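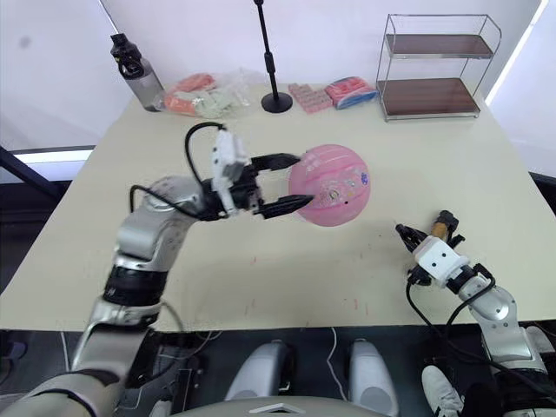 3 min read

OK so I went back to pickup basketball this January after a very long break and I have thoughts. Thread, because my legs don't work and I'm stuck on the couch anyway.

First thing: I was never good. I want that on the record before anyone from high school shows up in the replies. I was the kid who set screens and clapped a lot. But I loved it, and then I got a job and a bad knee and a couch I liked.

Dinesh Kanaujia from my old office kept texting me about the evening run at Horkance, which is the rec center out past the car wash. "Just come once." He sent this for months. I finally came once.

It's $14 to get in if you're not a member, and you get the court until they kick you out at 10 pm. The locker room smells like a wet towel married another wet towel. The floor is lovely though. New rims too, and wow are they tight. Nothing soft ever drops on those things.

Game one, first possession, I called for the ball on the wing like I was somebody. Got it. Forgot what you do next. Naveen (Dinesh's brother, guards everybody like they owe him rent) just took it out of my hands and went the other way for a layup.

My lungs gave out before anything else did. I figured it'd be the knee! Nope, two trips up and down the floor and I was bent over holding my shorts, asking who had water.

Stuff I'd forgotten about pickup: people call fouls in totally different ways. Some guys whisper "and one" on a shot that hit the side of the backboard. Some guys get flattened and say "my bad." Mostafa El Khatib is one of the second kind and I would follow him into battle.

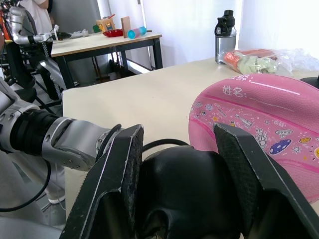
The other thing I'd forgotten is how much you talk. Left, left, screen right, I got ball, help, HELP. By the end of the second game I was hoarse, and I'd learned the names of people I've still never said a normal sentence to.

Shoes. Please don't do what I did and wear your old running shoes. I rolled my foot on a simple cut and got off easy with a sore ankle. I bought a pair of Skuricos that same night, the cheap ones, and they squeak like crazy and I feel ten feet tall in them.

People ask me if they should get in shape first and then go play. I don't know, I tried "getting in shape first" for years and mostly that meant owning a jump rope. Playing is the only cardio I've ever done where I got mad when it was over.

Also warm up. I know, I know. But do a few laps, do some lazy layups on both sides, shoot from close and work your way out. The one time I skipped it I air-balled a free throw in front of a teenager and he said "good try, sir." Sir! 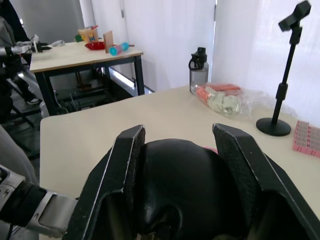 My jumper is coming back, kind of. I spent a whole afternoon on nothing but form shots from right under the rim – one hand, elbow in, hold the follow-through. Boring as heck. Next run I hit 3 in a row from the corner and Naveen looked personally insulted.

Winter run is quieter, by the way. If you're nervous about going back, that's the time. Fewer college kids, more people with knee sleeves, and you don't sit forever waiting for next.

Mostafa says the best games of the whole year are the late ones during Ramadan, when a bunch of the guys come by after they've eaten and everybody's in a great mood and nobody can jump. I missed all of those last year so I'm making sure I'm around this time.

Somebody asked about age. Our oldest regular is Lucrezia Sala, who has a hook shot from another century, and you can't block it, I have tried. She also sets the meanest legal screen in the building. I ran into one and thought about my life for a while.

Anyway, ice is melting on my ankle and Dinesh just texted "you in tomorrow?" so I have to go pretend I'm thinking it over. If you're near Horkance, come say hi, I'm the squeaky one.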